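Gestovlow laundry hub promises an end to the ironing pile

July 14, 2022

The Prendergast building in Gestovlow has opened a shared laundry room with work tables, and its operator, Lernier, says residents will never need to iron a bedsheet again.

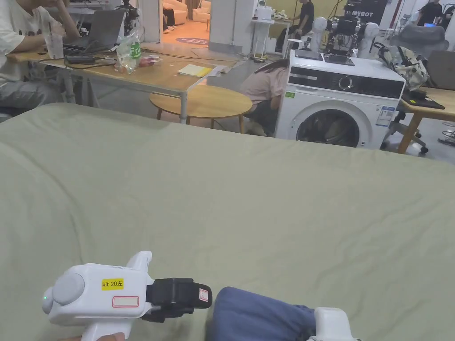

Does spreading a sheet flat replace ironing?
For everyday bedding it gets you partway, but creases that have set in the dryer usually need heat or steam to come out.

Lernier's leaflet goes a good deal further. It claims that a sheet smoothed by hand on a wide surface will look pressed in 4 minutes, and that a household can save 50 hours a year this way. The company did not say how it arrived at either number. Asked for test results, it sent the same leaflet again.

The room cost $3,000 to fit out and is meant to serve 200 apartments. Residents can do their washing, fold it and sit down with a laptop in the same space, a mix that Lernier calls "home-style working." Anyone who has tried to answer email next to a spin cycle may have another name for it.

Use is free until January. Lernier has not announced a price after that — the leaflet mentions only "a modest monthly fee" — and the building's tenants' group wants the amount in writing before it backs the plan.

A second room is planned on Drata Street. No opening date has been given.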